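Support > Table Arm Units > Rastutari Set-up Guide > Section 6: First Stacking Routine

6. First Stacking Routine

6.1 Purpose of this section

This section sets out how the Rastutari table arm is to be prepared for its first handling routine. It applies to units supplied by Herkotau with the red gripper housing and the standard cup and bowl set. It should be read only after the arm has been mounted, levelled and connected in accordance with Section 5.

The routine requires the arm to collect a cup, lift it and place it with another cup of the same model. Bowls are left on the table during the routine and serve as obstacles. They are not to be gripped until Section 7 has been completed.

CAUTION: No person may reach over the table while the status line on the control screen reads READY or MOVING. Use the stop button before touching any dish, cable or part of the gripper.

6.2 Preparing the table

1. Confirm that the arm is in its parked position and that the stop button is pressed in.

2. Lay the green cloth over the table with the matt side uppermost. Pull it flat from the corners. Light creasing is acceptable. Folds that lift the base of a cup are not.

3. Check that all cables behind the arm hang clear of the upright and cannot be caught when the arm turns.

4. Move chairs and stands away from the working side of the table.

NOTE: Overhead lamps will produce bright spots on the inner walls of the glossy bowls. The Rastutari software allows for these and the lamps need not be switched off. Direct sunlight on the cloth should be avoided.

6.3 Setting out the dishes

5. Stand the cups upright with the open end facing up. Leave a clear gap between each cup and its neighbour wide enough for the open gripper.

6. Place the bowls to either side of the cups. The large bowls may stand near the edge of the table. A bowl that rocks when touched must be moved inwards.

7. Keep the front part of the table clear for the operator's use between runs.

8. On the control screen, select LAYOUT and then SCAN. Where a dish is missing from the list, move it by a hand's width and scan again.

The exact arrangement is left to the operator. Repeating one layout until the first runs have been completed will make any fault easier to trace.

6.4 Running the routine

9. Release the stop button and stand clear of the table.

10. Select ROUTINES, then CUP STACK, then the colour of the cup to be lifted first.

11. Set the speed to LOW. Higher speeds are locked until 47 runs have been recorded in the unit's log.

12. Select START. Observe the gripper throughout the lift and keep one hand near the stop button.

13. If a cup slips or is gripped at an angle that brings it close to another dish, press stop, return the cup by hand and begin again from step 8.

Cups, bowls and gripper at the table, side and overhead views:

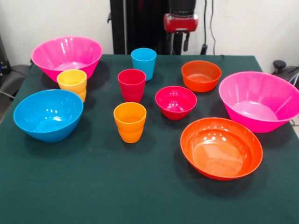
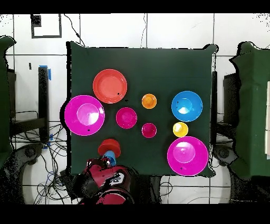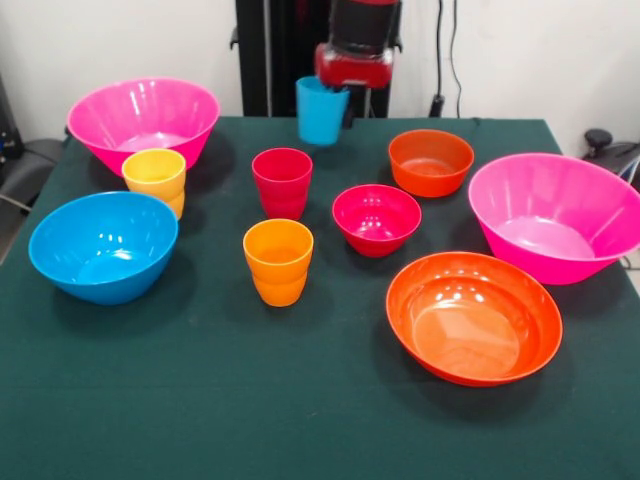 14. When the routine has ended, wait for the status line to read PARKED before removing any dish.

15. Select SAVE LOG. Enter the operator's name and the layout number, if one has been assigned.

6.5 Faults during the first routine

Code 3223: the gripper closed without meeting a cup. Repeat the scan. Should the code return, carry out the height check in Section 5.

Code 3000: the arm was stopped by hand. Clear the message on the control screen and return the arm to its parked position before restarting.

All other codes are listed in the Appendix. The housing of the gripper must not be opened by the operator. Doing so ends the cover provided under the Kuusisto service plan.

6.6 Care of the dishes and cloth

Wash the cups and bowls by hand in warm water and dry them fully before the next session. A split or bent cup must be withdrawn from use. Replacement cups should be ordered from Herkotau under the Nekuditz spares list, as cups of another shape will not match the stored grip settings.

The cloth may be brushed. It should be replaced when worn patches affect the scan.

Enquiries concerning this section should be addressed to Merja Riihimäki, Product Documentation. Enquiries concerning training of operators should be addressed to Elibariki Wanyama, Customer Services.

Section 6 last revised August 25, 2024. Continue to Section 7, Handling Bowls.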